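# Assessing a Towel-Folding Task Before Automating It

Issued May 23, 2022, by the Household Tasks Group at Rarnach. Questions may be directed to Harsh Shakya.

Folding a towel remains a difficult task for a machine. Cloth changes shape whenever it is touched, and a fold that looks square from one side may hide a loose layer on the other. This page sets out how staff should judge whether a given gripper and program are ready for routine laundry work.

## Before you begin

You will need a flat table, a set of terry towels of one size, and the gripper under review. Inspect the finger pads and record any wear in the log. Wipe the table and remove loose lint.

## Procedure

1. Lay one towel flat and smooth it by hand.
2. Have a staff member fold it twice. Note the time taken and keep the result as the reference.
3. Repeat the same fold with the hand-held gripper, using no fingers on the cloth.
4. Run the automatic program on the Arnex arm. Stop the run if the cloth leaves the table.
5. Compare the edges and corners with the reference. A layer that shows more than 3 centimeters past the fold counts as a fault.
6. Complete 200 runs before reporting a result.

Approach the towel with the fingers wide apart and close them only when both pads are beside the folded edge. Thick pile can hide the point where one layer ends and the next begins, so operators should check that the pads will take up every layer.
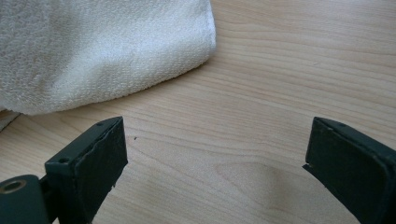 *Figure 1. Gripper fingers open over the tabletop, with the folded terry towel at upper left.*

## Reading the results

In the group's last review, the program completed 115 of 200 runs without a fault. Yung-ching Hsueh, who led the review, advised that the system not be used without supervision. Sites should continue to assign folding to staff and may use the arm for practice runs only. The next review is planned for September.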